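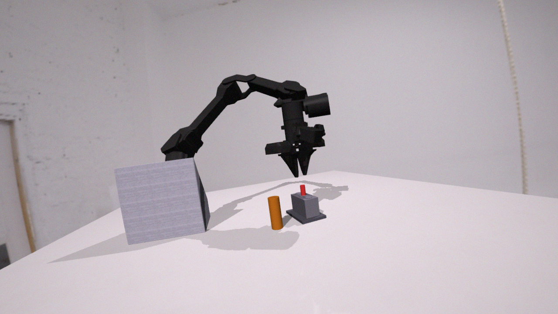
Voker

Voker is a collection of advertising bills from the Grordale Assembly, with the full text of every version, every amendment that was tabled, and every recorded vote. If you have ever wanted to watch a law about billboards or snack commercials change word by word between first reading and final passage, you are in the right place! It has 498 bills and 837 recorded votes, and I think it's one of the most readable sets of lawmaking records you can download as plain files.

Version 2.1, released 2026-01-27

What's new in 2.1

Amendments now point at the exact paragraph they change (finally). In 2.0 they pointed at the section, and some sections run on for pages.
Committee votes are split from floor votes. They used to share a table, with a flag that was easy to miss.
The two sponsor fields are merged into one list, in the order the names were signed.
Fixed: bills carried over from one session to the next no longer show up twice.
Fixed: accents in the titles of older bills.

What's in it

A bill gets in if it would change what may be said, shown or sold in an advertisement within Grordale. That is wider than it sounds. There are bills on retouched photos in clothing ads, on diet products, on candy commercials during children's programs, on loan offers, on the size of small print, on loudspeaker vans, and a wonderful long-running series on whether a bakery's hand-painted sign is an advertisement at all. (The assembly has answered that one both ways.)

Bills that only mention advertising in passing are left out. So are budget bills, even when they fund the advertising regulator, and so are resolutions with no legal effect.

Files

bills.csv: one row per bill, with number, session, short title, long title, sponsors, topic, date introduced and final outcome
versions.csv: one row per printed version of a bill, with its stage and the name of its text file
amendments.csv: one row per amendment, with the paragraph it targets and whether it was adopted, rejected, withdrawn or never called
votes.csv: one row per recorded vote, with totals for, against and abstaining
positions.csv: one row per member per recorded vote
text/: the versions themselves, one plain text file each, UTF-8
CHANGES.txt: everything that changed between releases, in more detail than most people will want

The bill number plus the session makes the key. Don't join on the bill number alone! Numbering starts over each session and you will get some very strange laws.

Getting started

The files open in any spreadsheet program, and for a quick look that's all you need. For anything bigger, Halonen is the small command-line tool I wrote alongside the data. It checks your copy, builds a local database and prints side-by-side comparisons of two versions.

halonen check ./voker
halonen build ./voker voker.db
halonen compare voker.db S4-112 first final

The last command is the fun one. It lines up the paragraphs, marks what was added or struck, and notes in the margin which amendment did it. Try it on the retouched-photo bills first. You can see a flat ban turn into a labeling rule, then the label shrink, then the label grow back again after the upper chamber got hold of it.

Halonen needs nothing installed beyond itself. Building the database on a slow laptop is a good moment to make coffee.

Where the data comes from

The texts come from Gultus, the assembly's public archive, which posts each printed version as a scanned page and, for newer sessions, as a text file as well. Where a text file exists, I used it. Where only a scan exists, the page was run through text recognition and then read against the scan from top to bottom. Reading them all took far longer than everything else put together, and I would gladly do it again.

Votes come from the printed journal. Until the session that opened in September 2011, the journal listed members by surname and district only, so positions.csv uses the district to tell apart members who shared a surname.

Topic labels

Every bill has one main topic and may have a second. The topics are body image and beauty, food and drink, medicines and diet products, money and credit, children, outdoor signs, broadcast, online, and other. Two readers labeled each bill without seeing the other's choice. When they disagreed, they talked it over with the text open. The labels from before that talk are kept in the columns topic_a and topic_b so you can make up your own mind.

The hardest line to draw was between body image and diet products. A bill that bars an ad from praising extreme weight loss could sit in either. The rule we settled on: if the bill names a product you can buy, it goes under diet products, and if it is about pictures or messages in general, it goes under body image. It's a rough rule and it gets a few bills wrong in spirit. The second topic is there to help.

Things to watch out for

Voice votes leave no record of who voted which way. Plenty of bills passed a stage on a voice vote, so a missing row in votes.csv does not mean nothing happened. Look at the stage column in versions.csv to follow a bill's path.

Abstaining and being absent are recorded separately from session 3 on. Before that the journal lumped them together, and positions.csv uses the code NV for both.

"Unanimous" in the outcome notes is the journal's word. It means there were no votes against. It does not mean every member was in the room.

A sponsor is whoever signed the bill, and members of different parties often signed for reasons that had little to do with the contents. Please be careful about reading alliances into the list.

Fines are given in the text as they were printed at the time. They have not been adjusted for inflation, so a 3,000 crown fine in an early bill and a 3,000 crown fine in a recent one are quite different threats.

A few early versions have lines that can't be read on the scan. These are marked [illegible] in the text files, and I left them that way instead of guessing.

Good uses

Voker works well for tracing how a rule is watered down or toughened up, for comparing what two chambers do with the same text, for classroom exercises on how a bill becomes law, and for testing software that compares documents. One reader used it to practice the Grordale legal style for a translation exam, which delighted me.

Uses that don't fit so well

Please don't treat it as a guide to current law. A passed bill may have been changed or repealed later by a bill outside this collection. It also says nothing about whether a rule was ever enforced, and there are no court decisions here. And with fewer than 1,000 bills, it is too small to train a large text model from scratch, though it makes a lovely test set.

Personal information

Members are named as they are in the public journal. Witnesses at committee hearings are not named anywhere in the release, and the hearing transcripts are not included. If a private person's name slipped through in the text of a bill, open an issue and it will be taken out of the next version.

License

The bill texts and vote records are public documents and carry no restrictions. The topic labels, the paragraph links and the notes are free to use and share with credit to Voker. Halonen has its own license file in its folder.

Helping out

Corrections are hugely welcome, even tiny ones. Say which file, which row, and what the journal or the scan shows, with the page number. For a text fix, a link to the scanned page on Gultus saves a lot of hunting. Please send one correction per issue.

Next on the list are the withdrawn drafts, which were never given bill numbers and need some other kind of key. If you have ideas for that, there's an open thread called "numbering the unnumbered". I'd also love help with the hand-written margin notes on the session 2 scans. Several of them are by clerks with strong views on commas.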